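2021-08-29

Slept badly, up at six. Rain in the night but the yard had drained by the time I left. Bus to Filham, then the walk up past the tyre place. Had the list Nuwan Patwary sent me folded in my coat pocket and had already lost the pencil.

The job today was to go round the big room and decide what stays where. We have put it off since June. It is a good room, brick down one side, a white corrugated ceiling with beams across, and long strip lights that make everything look the same time of day. The trouble is that furniture came in as it was bought and stayed where it was set down.

I started with the coat rack. It is the black one with curved hooks on a round base, and it stands out in the open floor. I'd like it nearer the door, where people come in with wet things. Nuwan thinks it will only get buried there. Left it for now.

The light wooden desk with the white legs can stay. So can its black office chair. The other office chair belongs with the long row of tables, I think, but I didn't want to move it while people were busy.

The small round white table with the black pedestal is the piece I like best and it has no proper job. I wrote "tea?" next to it on the list. Also wrote down the white power strip on the floor, which wants to be against a wall.

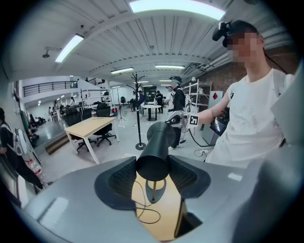 ## Window side

Ate my sandwich at 2, later than I meant to. Cheese and the last of the Lò pickle. Must get another jar.

Then the windows. Dark metal frames, and a white roller blind that I had down as broken on the old list. It was pulled partway today, so I have crossed that out and put "check" instead. The sky was pale and flat and the blind hardly made a difference. Plants along there. I don't know who waters them and forgot to ask.

The wooden table near the window is the one I measured for. It has a honey-coloured top and is nicer than the others, so I would rather it didn't become the place where everything gets dumped. I looked at a cover for it in the Pivura catalogue, item 2252, but it only comes in brown. Flerkus have a clear one for 40. Nuwan has 300 for the whole room and wants most of it to go on shelving, so the cover may have to wait.

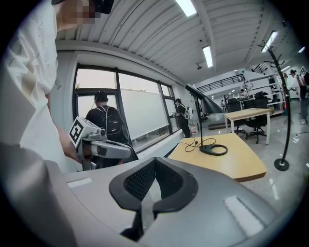 *The window side, blind partway down.*

Home by the later bus. Copied the list out clean at the kitchen table, as the first one had gone soft from the pocket. Still undecided about the coat rack. Soup, and the heel of the loaf. Rang Mum, no answer, will try again tomorrow. Need pencils, pickle, stamps.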